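3.2 Collecting the demonstrations

Most papers in this area give the collection stage one paragraph and the network four pages. We think the balance should be closer to the reverse. A policy that learns to handle clothing learns it from whoever was holding the gripper, and from the habits that person fell into by the second hour. If those habits go unreported, the success rates that follow are hard to read.

Our set, which we call Drumari, holds 400 demonstrations of garment handling gathered in furnished homes with a hand-held gripper. The operator works the fingers directly, and a wide-angle camera on the tool records what lies in front of it. No robot arm is present during collection. This makes the work cheap and portable, and we have no quarrel with those two claims. The third claim usually made for the method, that data collected this way is "natural," deserves more doubt than it gets. A person moving a bulky tool through a heap of laundry does not behave like a person doing laundry. Operators slow down. They approach cloth from the side that suits the fingers, and they avoid the garments that gave them trouble the last time.

We did try to limit this. Operators were told to take the next garment within reach and to keep going after a failed grasp. We can't say how well the instruction held. Themis Zervas, who reviewed the recordings, marked 29 demonstrations in which the operator seemed to pass over an easier or harder item on purpose, but intent is difficult to judge from video and a second reviewer might have marked a different set. We left all of them in. Removing them would have produced a cleaner set and a less truthful one.
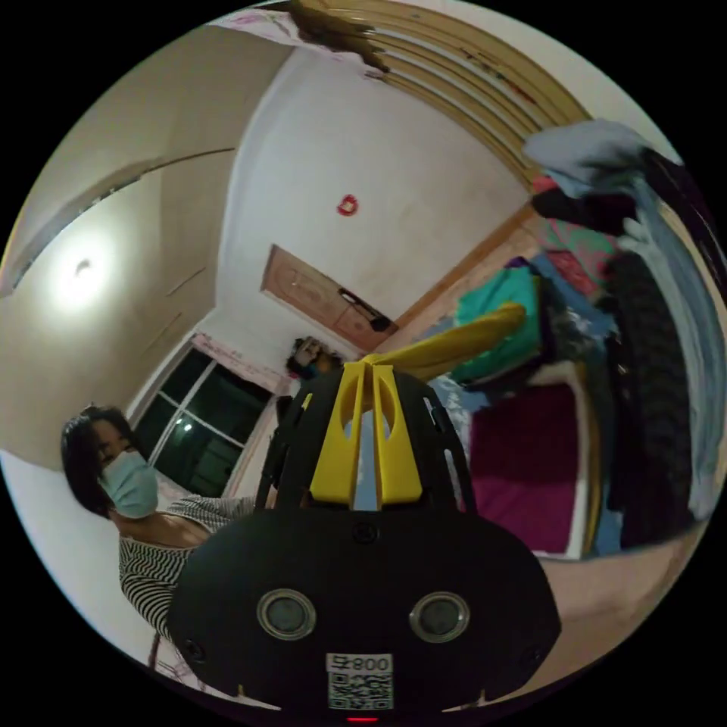 Figure 3. Hand-held gripper with yellow fingers beside hanging and piled clothing in a furnished room, as recorded by the wide-angle camera on the tool.

The wide lens brings troubles of its own. It takes in a great deal of room, and most of that room has nothing to do with the task. Walls, doors, ceiling lights and people all reach the network along with the cloth. The common argument is that this variety teaches the policy to ignore what doesn't matter. It may. It may also teach the policy that a certain bend of wall goes with a certain grasp, and with sets of this size the two outcomes can score much the same on test rooms that resemble the training rooms. We saw a hint of the second in November, when a policy trained on an early version of Drumari did well in the homes it knew and poorly in the one it didn't. One home is too few to settle anything, and we report it only as a warning.

There is also the matter of what counts as a good example. The Cleniritz protocol, which we followed at first, keeps a demonstration if the garment ends up in the target area. By that rule a shirt dragged by one cuff and a shirt lifted at the collar are equal. For a robot they are not – the drag depends on friction with whatever lies beneath, and on the operator feeling the cloth start to catch. None of that feeling is in the recording. We dropped the rule and asked instead that the fingers close on the garment and hold it through the whole move. Stricter, certainly, but also more open to the reviewer's taste, and we don't pretend otherwise.

For comparison we took 100 demonstrations from Memon, collected with a similar tool on a bare table, and 100 from our own set, chosen at random. Reviewers who were not told the source found the Memon grasps tidier and the motions shorter. This is usually taken as a sign of quality. We read it as a sign of the table. Clothing in a home hangs from things, lies under other clothing and comes away with a neighbor attached, and an operator who copes with that will look clumsy next to one who faces a single folded towel.

None of this shows that home collection gives a better policy. The results in Section 5 are mixed, and on the simplest picking task the table data wins. Our point is narrower. Tidiness should not be used to filter examples before anyone has checked what the tidiness was bought with, and we have yet to see a paper, our own earlier Brimine report included, that made the check.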